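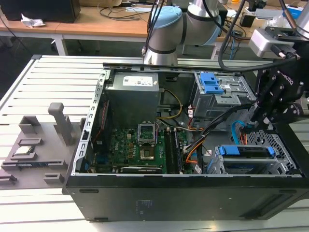 Week 5 handout: reading a wrestling match

Bring this with you to Room 221, along with last week's sheet on carnival roots. We're finally watching a full match together and I can't wait, because this is where the vocabulary starts paying off!

## Terms you need before we press play

- **Face**: the wrestler the crowd is meant to cheer.
- **Heel**: the one they're meant to boo. A good heel earns it in the first minute, often before touching anybody.
- **Heat**: the crowd's anger at the heel. Also the stretch of the match where the heel is in control.
- **Hope spot**: a short comeback that gets shut down.
- **Selling**: acting hurt, and staying hurt. If the left knee was worked over early on, the limp should still be there at the finish.
- **Pop**: a sudden loud cheer. You'll hear a huge one.

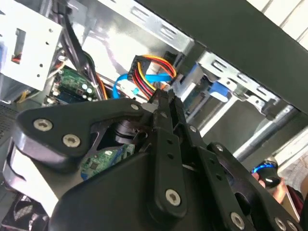
A wrestling match is planned to very different degrees depending on who's in the ring. Some pairs agree only on the finish and call the rest as they go, whispering during headlocks; others rehearse nearly every hold. From the seats it should look like one continuous fight. Our job this week is closer to taking the match apart and working out which wrestler does which job. Try it with the first lock-up. Who gives ground? Who looks at the crowd?

## The match

We'll be watching the Vullanance main event from Cliltotthorpe, 14 minutes bell to bell, in front of 1850 people. It's a title match between a beloved veteran and a heel team member from the stable called Kiss. I love this one. The pacing is so patient, and then the last two minutes go off like a firework.

Keep an eye on the Trollelance, the heel's finishing move (a lifting armlock that turns into a slam). He tries it three times. The first try is blocked,
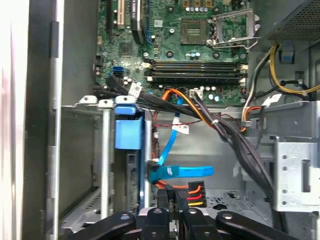 the second is reversed into a pin for a very close two-count, and by the third the building is on its feet. Three attempts at the same move, and each one means something new! Write down what changed in the crowd noise between them.

Also listen to the commentary. One announcer plainly roots for the heel, and his excuses for the cheating are half the fun.

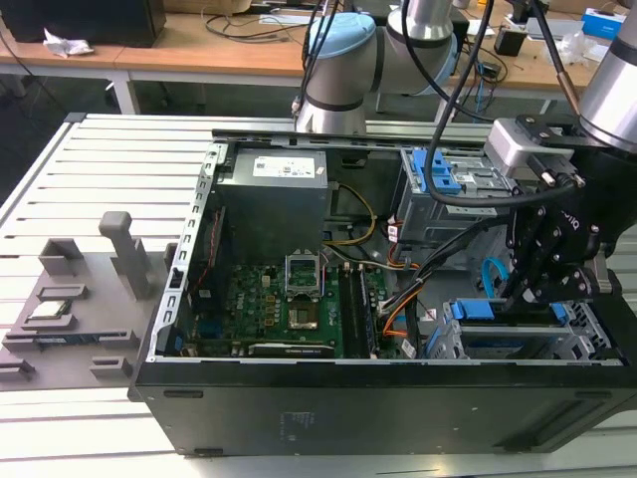

## For next week

1. Write one page on a single hope spot. Give the time it starts and ends, and say what the heel does to cut it off.
2. Watch the first five minutes again with the sound off, then with the picture off. Jot down what you lost each time.
3. Read the chapter on tag team structure, up to the section on the hot tag.

Pages go in the box by the door before noon.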